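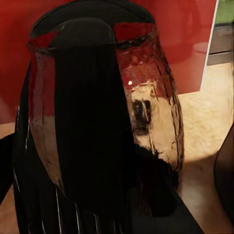

Figure 1. Simulated gripper camera view, finger against the clear glass container.

Automating the Glass Return Bench at Skadimwood: Effects on Operators
Project report, Ikechukwu Tijani
Submitted 2021-01-06

1. Background

Skadimwood cleans and repacks glass containers for food companies in the Morholm area. The containers come back in mixed crates. At the return bench, operators lift each one out, look it over for chips and cracks, and set it either on the washer belt or in the reject bin. The work is done standing up and it is done by hand.

The company plans to put a robot arm at one of its bench stations. My project had two parts. The first was to help Gaetano Zanetti, the process engineer, build and check the simulated version of the station. The second was to find out what the change would mean for the people who work there now. Most of this report is about the second part, but the first part affects it, so I start there.

2. The simulated station

The simulation was made before any hardware was ordered. It has the arm, a two-finger gripper, a camera mounted close to the fingers, and a clear glass container to grasp. The walls and floor are plain colored surfaces and do not try to copy the real building.

Glass is hard for a camera. In Figure 1 the walls of the container pick up red from the panel behind and beige from the floor, and the outline on the right is wavy and broken up. The black finger also covers the middle of the container, so at close range the camera sees the glass only on either side of it. An operator handling the same container would turn it toward the light and feel the rim with a thumb. The arm has neither habit unless somebody programs it.

We ran roughly 1,000 simulated grasps on different container positions. I sorted the failures by hand. The largest group was cases where the software placed the wall of the container too far to one side and the finger touched it early. The next group was containers near the edge of the crate, where the gripper body had no room. Gaetano changed the approach angle for the second group, and those failures mostly went away. The first group is still open.

3. How I studied the work

I spent part of July at the return bench, before the simulation was finished. I watched both shifts and interviewed 9 operators and 2 shift leads. Interviews were held in the break room and took as long as people wanted. I took notes by hand and did not record. I also worked the bench myself for 4 shifts, badly. My wrists hurt by the end of the first one.

4. What the operators said

Most of the operators were in favor of the arm doing the lifting. Reaching into the bottom layer of a crate was named again and again as the worst part of the job. Several wear wrist supports, and cuts through the gloves are common enough that there is a first aid box on every station.

They were less sure about the inspection. One operator told me she finds cracks by sound, setting each container down and listening for a dull note. This is not in the written procedure at all. Another checks the rim first and only looks at the walls if the rim is good. If the arm takes over handling, inspection moves to a screen, and both of these methods are lost -- at least as things are planned now.

Pay came up too. Operators get a small addition for bench work because of the cuts. They asked whether it would stay if their job became watching the arm and clearing it when it stops. The shift leads did not know. When I asked management I was told it had not been decided.

There was also some worry about pace. At the moment a person who is tired can slow down for a while and catch up later. With the arm feeding the belt, the person at the end of it works at the speed of the arm. The older plant at Clovby put in an automatic crate unloader some years ago, and two of the people I interviewed had moved from there. Both said the lifting got better and the breaks got worse.

5. Recommendations

Keep inspection by hand during the trial, with the arm only lifting containers out of the crate and setting them on a padded tray.

Let the operator set the speed from the station.

Write down the inspection methods people use now, including the sound check, before anyone is moved off the bench.

Settle the pay question before the trial starts and tell both shifts at the same time.

6. Limits

The simulation uses one shape of container, and the real crates hold many. None of the grasp results have been tested on a real arm. The interviews cover one site. The Nwosu line, which handles the larger jars, was shut down for repairs during my visit and is not included.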